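Will a robot ever clear my table?

I have a rule about washing up, which is that whoever cooks doesn't do it. I live alone, so the rule has never worked terribly well. You can imagine how keen I was when the people at Drisudero, who are trying to teach robots to do the dull bits of housework, said I could spend a Thursday at their workshop in Avirville and ask as many daft questions as I liked.

I asked a lot. The first was whether I could take one home (no). The second was why everything they practise with is so small and round. 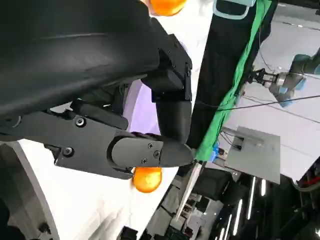
Words: the Home & Gadgets desk

Oranges are a pig, apparently. They're slippery, they roll if you so much as breathe on them, and a finger that comes down a touch to one side sends the thing off across the table. You and I feel the slip and squeeze a bit harder without thinking. A machine has to be given some way of noticing, and then it has to do something about it before the fruit is on the floor.

The team showed me their log for one job, which was picking up something round and putting it on a plate. They'd had 1,176 goes at it and 785 had gone right. I thought that sounded brilliant! Then I went home and pictured a third of my shopping rolling under the fridge, and felt a bit less sure.

Speed is the other thing. Clearing a few bits of crockery took 15 minutes on the day I was there, with two pauses while somebody frowned at a laptop. I could have done it in less than one, and I'd have complained the whole time. But then I get bored and wander off to look at my phone, and the robot would cheerfully carry on until bedtime (there's a lot to be said for that).

What surprised me most was how much of the trouble is in the hands. Two simple gripping fingers are sturdy and easy to control, and they'll do for plenty of jobs. Give the robot a proper hand with lots of joints and it could, in theory, hold a mug by the handle or get its fingertips under the rim of a plate. It also has a great many more ways of getting it wrong. I watched one creep up on a lavender plate with a stripy little pumpkin sitting on it, and I was holding my breath like it was a penalty shoot-out.

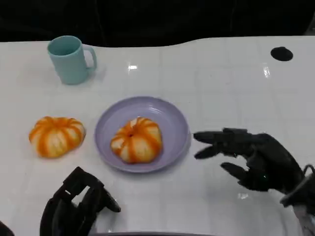
So should you wait for one?

I wouldn't leave the dishes in the sink on the strength of it. Baysal, the warehouse firm up the road, already has 5 machines shifting boxes all day, and they're very good at it, but boxes are boxes and they stay where they're put. My kitchen has a wonky drawer and a cat. Drisudero's next trial is in a borrowed flat in Rerilby, with real cupboards and somebody's real mugs in them, and I've asked if I can come along. I've offered to bring the dirty plates.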